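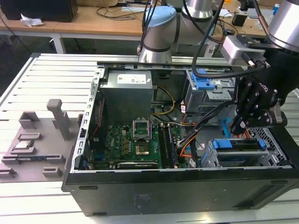
Cell Zerkus gets its quarterly going-over in October, whether or not it has done anything to deserve it. The job hasn't changed since July: two arms, one slotted table, and a steady supply of desktop towers to be opened and relieved of their parts. I do the powered-down checks first, then the slow-speed ones with a tower lying open side up and the fingers sent in between the drive cage and the hard drive bay, where there is very little room and plenty to snag. The gray fixture plate stays on the left of the table for all of it.

**Date:** October 17, 2021
**Hours on the cell counter:** 1,399
**Next full service:** when the counter says so, or when something squeals

## Before power

- [x] Lockout tag on, key in pocket. My pocket, not the shelf.
- [x] E-stop buttons press, latch and release. The one by the door is stiff. It was stiff in July. It is now officially stiff, in writing.
- [x] Table bolts tight.
- [ ] Floor clear of cables. Define clear. See comment 1.
- [x] Fixture plate seated, pockets free of crumbs and screws. One screw found. It fits nothing we own.

## Gripper

- [x] Finger screws snug, paint marks lined up
- [x] Finger joints move freely by hand
- [ ] Fingertip pads. Worn on the inside edge. See comment 2.
- [x] Sensor connector pushed home, no play
- [x] Cable slack good through full wrist turn

## Slow-speed run

Speed capped at 60 mm/s, one hand on the pendant, no coffee in the other.

- [x] Home position, both arms
- [x] Reach into tower, drive bay side, 3 passes
- [x] Reach into tower, memory side, 3 passes
- [ ] Arm-to-arm stop zone. Trips late on the far arm. See comment 3.
- [x] Grip force holds at setpoint

## Comments

1. The cables behind the table need a proper tray. Carvalho quoted us for one in July and we are still admiring the quote.
2. Pads are Andari spares, rated for 300 hours in our notes, which I believe was somebody's guess. Order two sets. Please don't glue the old ones back on again; I spent most of a morning with a scraper.
3. The zone was redrawn in Aveo after the last table move and the far arm kept its old numbers. Cell is limited to slow speed until that's fixed and this line gets a tick. Taping over the warning light does not count as a fix, and I have taken the tape off.
4. Loose SATA cables inside the towers: tuck them or pull them before the run. The fingers will find them otherwise.

**Result:** pass for slow speed only. Tag left on the pendant.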